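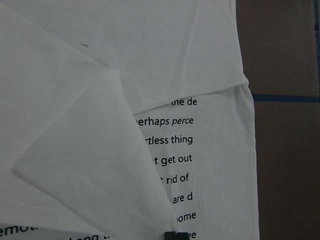
White fabric folded over, part of the black text column showing.

Ticket: Line spacing collapses in long text columns when exporting to the cutter
Product: Groremura layout, desktop
Output device: Drunda vinyl cutter
Opened by: Hammad Arain
Status: Solved

We use cookies to keep you signed in and to remember your ticket filters. Accept all | Manage choices

Original message

Hi team! First, I love this program and I've been using it for pretty much everything in my little shirt shop since March. Team rosters, band shirts, a really fun recipe shirt for a family reunion. So please read this as a note from a fan who is a bit stuck!

The trouble is with tall, narrow columns of text. I have a roster job with over 100 names in one column, set in the Khan font. On screen it looks gorgeous. When I send it to the cutter, the top of the column is fine, then the lines start creeping closer together, and by the bottom the tails of the g's and y's run into the names below. The cutter happily cuts right through the overlap and the vinyl peels up in little shreds when I weed it.

Short text is fine. A big chest logo with a line under it comes out perfect every time. It's only the long columns.

What I've tried so far:
- Restarted the program and the cutter
- Swapped the USB cable
- New blade, fresh mat
- Turned the cutter speed way down
- Re-typed the names by hand in a new file (a long evening, but I did catch a misspelled goalie)

Same result each time. Any ideas?

Reply from support

Thanks for the great write-up, Hammad, and for re-typing the whole thing, wow. The blade and cable sound ruled out to us. Could you tell us the line spacing value in the Text panel, and whether "Fit to material" is checked in the send window? Also, please save the job as a PDF and print it on plain paper at full size. If the paper copy has the same creep, the problem is in the layout and we can leave the cutter alone.

Hammad Arain

Paper test done, and this is exciting: the PDF is perfect! Spacing is even all the way down. I held it up against the cut vinyl on the window and you can see the two columns drift apart as you go down.

Line spacing says "Auto." Fit to material is checked. I don't remember checking it, but it's been that way on every job.

Reply from support

Very useful. "Auto" spacing gets worked out again when the job is sent, and "Fit to material" tells the sender it may squeeze a job to stay inside the sheet. We suspect the two together. Please try these one at a time so we know which one matters:

1. Leave spacing on Auto, uncheck Fit to material, send.
2. Set spacing to a fixed value, check Fit to material, send.

Use scrap if you have it. You can cut just the bottom part of the column as long as the full column is still in the file.

Hammad Arain

Ran both on some ugly lime green I've been trying to use up.

Test 1: better, but still a small creep at the very end. The last 7 names are a hair too close. Weedable, though!
Test 2: no creep at all, but the whole column came out at 70 percent of its proper height. Nice and even, just small.

So I got greedy and did both together, fixed spacing AND the box unchecked. PERFECT. I laid it over the paper print and the two matched from the first name to the last. I may have cheered loudly enough to scare the cat.

Reply from support

That is a wonderful result! You found two separate bugs for us. The sender rounds Auto spacing down a tiny bit on every line, so short text hides it and long columns show it. The shrinking is Fit to material using the size of the default sheet in place of the one you loaded. Both are now logged with the developers. Until the update, please keep fixed spacing and leave the box unchecked for long columns.

Hammad Arain

Will do. One more thing for whoever finds this ticket: I tried the same settings with a Plenetura script font, just to see, and it needs a bit more space than Khan does. The loops hang lower. I bumped the spacing up by 3 points and it cut beautifully.

I've saved the whole setup as a template called "long column" so I don't have to think about it again. The roster is pressed and off to the team, goalie's name spelled right. You can close this one, and thank you so much!

Reply from support

Closing as solved with a workaround. Hammad, you're on the list to be emailed when the fix ships. We've added your note about script fonts to the help page on text columns.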